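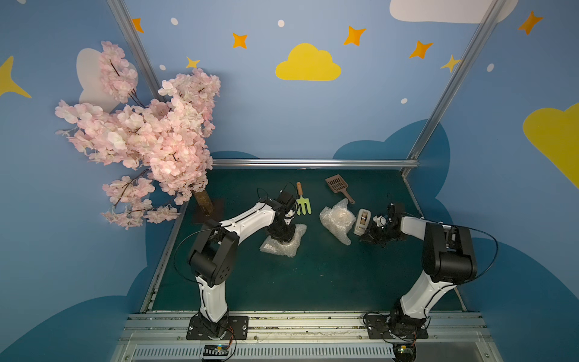 气泡膜，透明胶带

**短一颗**

我到Kandpal珠宝行上班的头一天，Ravindra Garg交给我一条断了线的珍珠项链、一轴丝线、一把镊子，还有一条店规：客人不付鉴定费，就别告诉他手里拿的是什么。

“要是人家问呢？”我说。

“问了就报鉴定费。”他说，“报完一般就不问了。”

我此前在Zikgate做过柜台，那是商场一楼的连锁店，灯光亮得能把锆石照出自尊心来。在Zikgate，我们的店规正好相反，客人还没开口，就要告诉他手里拿的是什么，并且告诉他配一对耳环更合适。我在那里学会了微笑和介绍分期付款，没学会任何一样要用手的东西。后来总部觉得微笑可以由更少的人来完成，我就出来了。

Kandpal开在Mendham街背阴的那一侧，左边修鞋，右边卖鱼缸。招牌上的Kandpal是Garg的岳父，已经去世很久了，字还是他在世时描的金，掉得只剩个轮廓。Garg从来不补。有人劝他换个招牌，他说这招牌又不是他的，他只是在下面干活。我当时以为这是孝顺，后来才明白他对岳父的看法要复杂得多，大概介于孝顺和报案之间。

店里的生意大半靠修。戒圈改大，戒圈改小（同一个客人，中间隔着一次离婚），镶爪补一补，坠子换个环。真正卖出去的东西很少，橱窗里有一枚海螺形胸针，我来的时候就在那里，我走了它估计还在。它标价时用的那种墨水都停产了。

我负责穿珍珠。

穿珍珠这活听着雅，其实跟缝裤边差不多。每两颗之间打一个结，结要贴着珠孔，用针尖把它推过去，推早了留缝，推晚了就死在半路上，得整条剪掉重来。第一个月我剪掉的丝线够钓鱼的。Garg坐在对面焊东西，从不回头，只在听见剪刀响的时候叹一口气。他的叹气分好几种，我渐渐能听出来。剪到靠近搭扣的地方，他叹得最长。

店里有个卡片柜，客人每来一次，就在卡片上添一行：日期，毛病，怎么处理的，收了多少。卡片是老Kandpal留下的规矩，据说他记性极好，什么都不用记，却什么都要别人记。我空闲的时候就翻卡片看，比看手机有意思。一个人一辈子的手指粗细都在上面。

庞太太的卡片我是十月看到的。

那天她进来，把项链连同一块手帕一起放在玻璃台面上。她个子不高，背很直，退休前是牙医，看人的时候先看嘴。她看了看我的嘴，似乎打算说点什么，又忍住了。

“重穿一下。”她说，“老样子。”

我把她的卡片抽出来。卡片已经用到背面了，每年十月一行，字迹全是Garg的，每行都一样：“重穿。短一颗。”

我以为自己看错了，从头又看了一遍。短一颗，短一颗，短一颗，像小学生罚抄。

“庞太太，”我说，“您这条项链……”

“里面坐。”Garg在后头站起来。他平时不站起来，他站起来的时候膝盖会响，整间店都听得见。他把庞太太让进了后面的小隔间，拉上帘子。帘子是绒布的，绒已经秃了，隔音效果跟没有差不多。我听见抽屉打开，听见点钞票的声音，听见庞太太说：“你再数一遍。”又听见Garg再数了一遍。

庞太太出来，手提包扣得紧紧的，对我点点头，说星期二来取。走到门口她回过身。

“姑娘，你左边上面那颗智齿，该拔了。”

门铃响了一声，她走了。我用舌头顶了顶左上方，果然有点疼，在那之前它没疼过。

Garg把一颗珠子放进一个小纸包，折好，在封口上写了个数。我凑过去看，是十六。

“你买她的珍珠？”我问。

“一年一颗。”

“多少钱？”

他低头擦镊子。那把镊子很干净。

“八百。”他说。

我在Zikgate虽然没学到手艺，珠子的价钱还是背过的。八百一颗的珠子，单独一颗就该躺在天鹅绒盒子里，打一束小射灯。我把那条散了线的项链拢到手心，对着窗户看。光泽是有的，匀得很，颗颗都匀，匀得像一个模子里出来的兄弟姐妹。珠孔边上有一圈薄薄的翘皮，像指甲油剥落的样子。

我拿起一颗，在门牙上轻轻蹭了一下。真珠子蹭上去是涩的，像细砂。这一颗滑得像盘子。

“别拿客人的东西刷牙。”Garg说。

“这是玻璃的。”

“店规。”

“我不是客人，我不用付鉴定费。”

他想了想，觉得这一条确实没有写进店规里，于是坐下来，膝盖又响了一遍。

“Sostitz出的。”他说，“玻璃芯，外面刷的鱼鳞膏。那家作坊当年专做这个，刷得比别人厚，刷完挂起来晾，晾完再刷。做得好。我岳父在世的时候，柜台底下常年有货。”

“柜台底下？”

“柜台上面放的是真的。”他说，“客人指着上面的，他从下面拿。”

这就是Garg对岳父的看法。他告诉我这些话的时候，语气平得像在念说明书。他说他接手这间店以后，花了整整一个冬天看老账。账本记得含糊，凡是老Kandpal得意的买卖，都只有几个字。庞家那一条写的是：“珍珠项链，庞先生，结婚用。付讫。”没写价钱，没写产地，没写是真是假，旁边还画了个小小的笑脸。

“笑脸？”

“他只在占了便宜的时候画笑脸。”Garg说，“买进一批银勺子，画了一个。把鱼缸店的老板下赢了，画了一个。我结婚那天，也画了一个。”

后来有一年十月，庞太太头一次来重穿项链。Garg拿到手里一掂，就知道是什么了。他正琢磨怎么开口，庞太太先开了口，说手头有点紧，能不能从里面抽一颗卖给店里，反正少一颗看不出来，也别跟她先生提。

“那您就该告诉她。”

“怎么说？说太太，您结婚时戴的是玻璃，卖给您的是我岳父，我现在站的就是他站过的地方？”

“所以你就按真的买。”

“按真的买。”他说，“一颗一颗退。等全退完了，这事就了了。”

我看了看剩下的珠子。照一年一颗的退法，Garg得活得相当长，庞太太也是，我也差不多要在这儿干到智齿自己掉下来。

“她拿这钱做什么？”

“不知道。没付鉴定费。”

这算是他的笑话。他一年大概讲那么一次，讲完自己先把脸转过去。

我把项链穿好了。少了一颗，两头往搭扣上一收，确实看不太出来，只是整条又往脖子上爬了一点。庞太太头几年想必是垂到锁骨下面的，如今已经很像一个领子。我在卡片上写：“重穿。短一颗。”写完觉得手腕发酸，好像前面那些也是我写的。

星期二庞太太没有来。来的是庞先生。

庞先生长得很高，进门低了一下头，其实门框离他还有不少距离。他穿一件深灰的呢外套，扣子扣得整整齐齐，只是错了一格。他说他太太腰疼，他来替她取。我把项链拿给他，他没接，看着柜台面，慢慢地说：

“我想请教一下，这条东西，要是保险公司来问，值多少？”

我看看Garg，Garg看看烙铁。

“鉴定要收费。”我说。

“应该的，应该的。”庞先生把钱掏出来，平平整整放在玻璃上。

我在这里干了这么久，还是头一回有人听完报价之后真的付钱。Garg也愣了一下。店规里没有写，客人付了鉴定费以后该怎么办。

他把庞先生让进隔间，拉上帘子。我搬了一轴丝线坐到帘子旁边，开始认真地绕线。

“庞先生，”Garg说，“这条项链，是您在这里买的。”

“是啊，跟老先生买的。他还在吗？”

“不在了。”

“可惜。好人哪。”

隔间里静了一会儿。我绕了几圈线。

“庞先生，我得跟您说件事，”Garg的声音低下去，“这件事我早该说。这珠子……”

“玻璃的嘛。”庞先生说。

我手里的线轴掉在地上，一直滚到海螺胸针的橱窗底下。

“Sostitz的。”庞先生接着说，口气里甚至有点得意，“老先生跟我讲过，说这家的最像，刷得厚。我那时候刚参加工作，兜里就那么点钱，进来指着柜台上那一条，问多少，他一说，我腿都软了。老先生看了看我，弯下腰，从底下拿了一条出来，说年轻人，这条两百，灯底下看是一样的，等你发了财再来换。”

“两百。”Garg说。

“两百。还饶了我一个盒子。我跟我太太说是真的，说花了我攒的全部积蓄。后一句倒不假。我走的时候老先生拍拍我肩膀，在账本上画了个什么东西。”

“笑脸。”

“对，笑脸！您也看见啦？”

帘子里又静下来。我趴在地上够线轴，没敢够得太用力。有那么一会儿，我很想看看Garg的表情，又觉得看了不太厚道。一个人花了那么多年替岳父还债，刚刚得知岳父不欠债。他连恨都恨错了好大一截，而恨这种东西又不像丝线，剪下来没法再用。

“那您今天来，”Garg过了好半天才说，“是想问什么？”

“我没发财。”庞先生说，“不过退休金攒了一点，想给她换条真的。又不能让她知道是换了，得一模一样，长短也一样。所以先来问问，玻璃那条还有没有点残值，能抵一抵。”

“长短一样。”Garg说。

“一样。她这人细心，短一点她都看得出来。”

我在外面把线轴上的线全部绕反了。

他们在里面谈了价钱。Garg报了一个数，我听得出是不赚钱的，也听得出他报的时候牙是咬着的。庞先生说要回去再凑凑，明年吧，明年结婚纪念日。他出来的时候，我把项链装进盒子交给他。他打开看了一眼，很满意地说：

“还是老样子。”

他走了以后，Garg把鉴定费放进收银机，又拿出来，又放进去。然后他拉开抽屉，把那些小纸包一个一个摆到台面上，按封口上的数字排好。我没见他这样排过。排好了像两排牙。

“十六乘八百。”我说。

“我会算。”

“够给他买条真的了吧？”

他不说话，用指头把第一个纸包往前推了推。我说完也觉得这话不该说。不过说真的，换了谁都会这么想，一边是太太年年拿玻璃来换钱，一边是先生攒着钱要拿玻璃换真的，中间坐着一个Garg，负责出钱。

“岳父那条，”他忽然说，“他卖两百，进价是多少你知道吗？”

“多少？”

“账上有。进价比两百高。”

我等他往下讲，他没往下讲。他走到门外，站在街上看了一会儿招牌。鱼缸店的老板出来跟他打招呼，他也没听见。回来时他找了一小罐金漆，拧了半天，盖子锈住了，拧不开，他就把罐子搁在窗台上，搁到现在还在那儿。

后来我问过他，打算什么时候告诉庞太太。

“告诉她什么？”

“珠子是玻璃的。”

“那是庞先生的事。”

“那告诉庞先生，项链年年在短。”

“那是庞太太的事。”

“那你就继续八百一颗收玻璃？”

他把烙铁架好，叹了一口气。这种叹法我以前没听过，比剪到搭扣那种还要长，尾巴上却有点往上挑。

“你以为我没想过停？”他说，“我怎么停？我说今年不收了，她问为什么，我说跌价了。她拿到Zikgate去卖，人家拿灯一照，当着一屋子人告诉她。你在那儿干过，你说他们会不会当着一屋子人告诉她？”

会的。还会告诉她配一对耳环更合适。

第二年十月庞太太来了。腰好了，背还是很直。她把项链连同手帕放到台面上，看了看我的嘴。

“拔了？”

“拔了。”我说。

“拔得不错。谁拔的？下手有点重。”

她自己撩开帘子进去了，也没等人让。我捡起那条项链看，线是去年我穿的，结都还紧，一个也没松，根本不到该重穿的时候。我又翻到卡片背面，一路看上去，没有一年是断了线来的。

隔间里Garg开了抽屉，数钱。

“再数一遍。”庞太太说。

Garg又数了一遍。

“今年什么都涨了，”庞太太说，“你这个怎么老是八百？”

“行情就是这样。”

“我一个朋友说，养殖珠今年涨了不少。”

“那是别的珠子。”Garg说。

“哦，别的珠子。”

接下来是一阵不长不短的安静。我忽然想到一件事，想到之后就坐不住了。庞太太给人看了一辈子的牙。陶瓷的，树脂的，玻璃离子的，她闭着眼睛拿指甲一划就知道是什么。这样一个人，结婚以后戴着一条珠子那么多年，会一次都没有拿起来在牙上蹭过吗？

帘子掀开了，庞太太走出来，手提包扣得很紧。她脸上什么也没有，既不像知道，也不像不知道，就是一张请你张大嘴、不会疼的脸。

“姑娘，”她说，“今年给我打结打松一点。”

“松一点容易磨线。”

“松一点显长。”她说，“我先生最近老盯着我脖子看，不晓得在量什么。”

她说星期二来取。我答应了，在卡片上添了一行，写到“短一颗”的时候停了停，抬头去看Garg。他正往小纸包上写字，写完吹了吹，放进抽屉，又埋头焊他的东西去了。

我挑了一轴粗一号的丝线，把结打得大大的。

分享 200　|　收藏 16

**读者评论**

**半斤铁观音**
庞太太肯定知道。我妈就是牙医，家里筷子换了牌子她都能咬出来。

**搭扣坏了**
做过几年穿珠，说一句，结打大了确实显长，但是下垂感会变差，行家一眼看得出来。作者应该是真穿过或者真问过。线轴那段笑出声。

**河对岸的人**
没看懂，那老Kandpal到底是好人还是坏人？进价比两百高他为什么还画笑脸啊

　　**搭扣坏了** 回复 **河对岸的人**
　　你再看一遍Garg结婚那天那个笑脸

**小满不满**
海螺胸针最后卖掉没有，我比较关心这个

**灰呢外套**
庞先生真攒够钱那天怎么办，拿真的来换，长短对不上，不是全穿帮了？求续篇。

**半斤铁观音**
楼上，让Garg把抽屉里那些再穿回去不就行了，反正他都留着呢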